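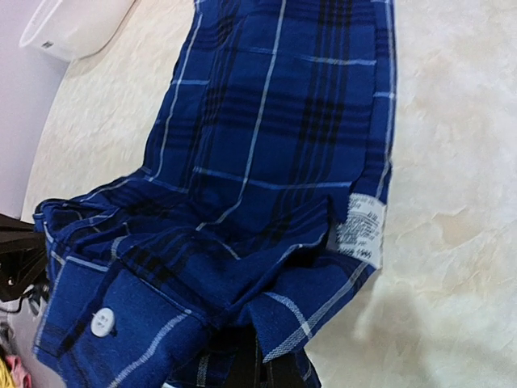

Vêtement à carreaux bleus posé sur une table claire.

Appel à participation : étude sur l'entretien et la durée d'usage des vêtements
Publié le 21 octobre 2026

L'institut Mellora recrute des foyers pour une étude consacrée aux habitudes d'entretien, de réparation et de remplacement des vêtements courants. L'étude est conduite avec le bureau d'enquêtes Pridik et porte sur 614 foyers.

Conditions de participation
Être âgé de 18 ans révolus et résider dans l'agglomération de Rosdale.
Disposer d'un lave-linge à domicile ou utiliser régulièrement une laverie.
Ne pas exercer d'activité professionnelle dans le commerce de l'habillement.

Déroulement
Les participants tiennent un carnet de lavage pendant 7 semaines et répondent à deux questionnaires en ligne. Un entretien individuel de 48 minutes est ensuite organisé dans les locaux de l'institut ou par téléphone. Aucun vêtement n'est prélevé ni conservé.

Indemnisation
Une indemnité forfaitaire est versée par virement après remise du carnet complet. Les frais de déplacement sont remboursés sur présentation des justificatifs.

Données personnelles
Les réponses sont pseudonymisées avant toute analyse. Chaque participant peut se retirer à tout moment, sans avoir à motiver sa décision, et demander l'effacement de ses données.

Candidature
Le formulaire d'inscription est disponible à l'accueil de l'institut et sur son site, rubrique « Participer ». Les résultats seront communiqués aux participants en juillet.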